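Sorting Challenge: Frequently Asked Questions
Mandham Robotics Club
Last updated January, after the argument about tape

Before you email Nahom, please read to the bottom. He wrote most of these answers and he can tell when you haven't.

What is the Sorting Challenge?

A small arm, a table, some wrapped items in green, blue and orange, and cups to put them in. Your team gets the arm to put the right item in the right cup. A toddler can do this in under a minute. Please don't bring a toddler to the table to prove it, as somebody's uncle did last year.

Do I need to know how to code?

No. Beginners start by moving the arm by hand controls and saving positions. You'll pick up some Python along the way, mostly by copying Aliki Kontogiannis's and breaking it.

Do we get a kit, or do we bring our own stuff?

The arm, board, cables and power supply are ours and stay with us. Cups, items and signs are up to each team. Paper, tape and a cup from lunch will do fine. We have seen teams spend more on decorations than we spent on servos, and it did not help their scores. 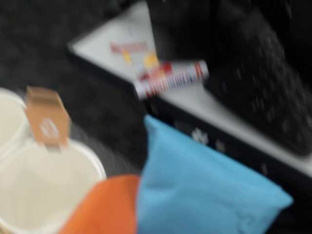
Cups and soft things on the carpet, next to the tray.

How big can the items be?

Small enough for the gripper to close on and light enough that the shoulder joint doesn't sulk. The limit is 200 grams per item, weighed on the club scale, which is the only scale whose opinion we accept. Lumpy is allowed. Lumpy is usually better, since a perfectly smooth block slides out of the jaw and heads for the carpet.

Which arm do we use?

We call it the Halter. Florin Nistor drew the first version, and the parts files still have Nistor in their names, so don't go renaming them. The links are 3D printed, the joints are hobby servos, and everything that moves will eventually need a screw tightened.
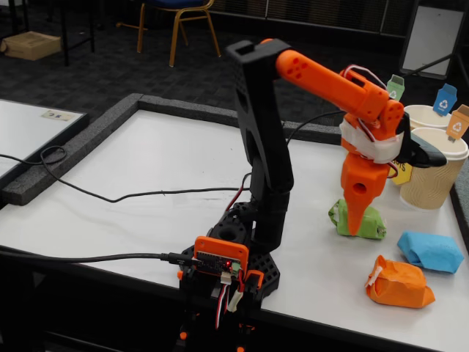

If a joint starts buzzing, stop the program and unplug the servo power before you put your fingers anywhere near it. Then find a mentor. Don't "just give it a nudge." We have a box of stripped gears from people who gave it a nudge, and you're welcome to look through it while you wait.

Can we print our own gripper?

Yes, from the second month on. Check that it bolts to the standard wrist and send the file to Brândușa Costache before you print it. She'll reply with a list. The list is not personal.

How is a run scored?

Each run lasts 200 seconds. You get 4 points for an item in its matching cup and 2 for an item in the wrong one — a pity score, and we know it. An item on the floor gets nothing. Touching the arm during a run ends the run, and so does leaning on the table in a meaningful way.

Do the cups need labels?

They need to be clear enough for a judge standing across the table. Flags, tags and tissue paper are all fine.
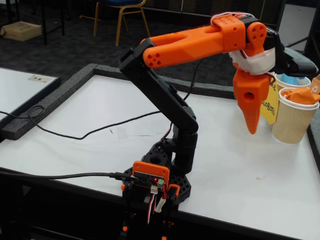

Team names are your own business as long as they can be read out loud in front of grandparents. You register the name once, on the sign-up sheet, and you live with it until spring. We'd like it on your table too, and a hand-lettered yellow tag leaning against a cup is plenty. Please don't ask for a banner. Jurotora, the print shop that used to do ours, has stopped returning our calls.

Can we change the layout between runs?

You can move your cups between runs but not during one. Write the new positions down. Every season a team shifts a cup a finger's width to the left, forgets, and spends the evening debugging perfectly good code.
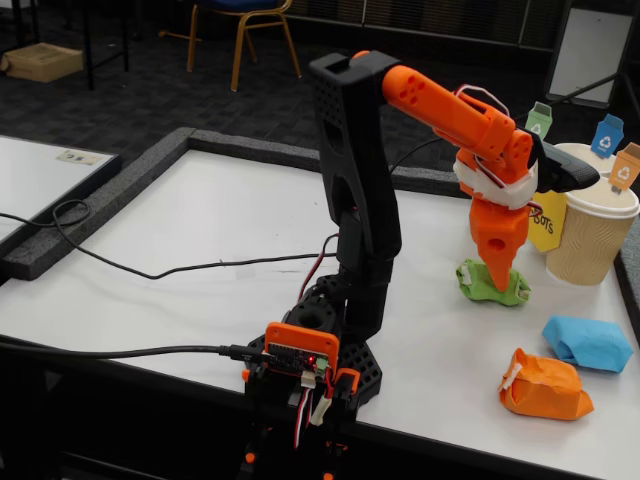 Gripper down on the green one, with blue and orange still on the table.

Why does our arm miss in the same spot every time?

Congratulations, that's the good kind of missing. Something is off by a fixed amount, probably your home position. Run the calibration again, slowly. If it misses in a different spot every time, check for a loose screw or a cable tugging on the wrist — then come and see us, and bring snacks.

How long until it works?

Most teams get a first clean pick after roughly four sessions. Some get it on the first night and then never again until March.

Can parents help?

Parents may carry things, drive, and admire. Parents may not type.

Who do I contact?

Liviu Pascu for sign-ups and fees, Brândușa for printing, Nahom Negash for rules. Doors open at 6:30 p.m. and the soldering irons go off at 8:15, whatever you're in the middle of.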